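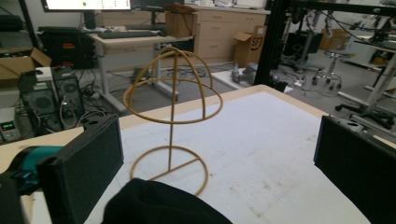
Vol. 18, No. 3

Sturnis adds wire hat stand to shop fittings line

CLELVILLE, July. Sturnis has added a tan wire-frame hat stand to its range of shop fittings. An open dome with two crossed ribs sits on a single vertical rod, which meets a ring base at its crossbar. The dome is close to head size. Product lead Hedvig Viklund said the open form lets air reach the inside of a hat on display. The first run is 1,575 units, sold in packs of three. Orders go through the Rurdale depot, where Damian Wieser handles trade accounts.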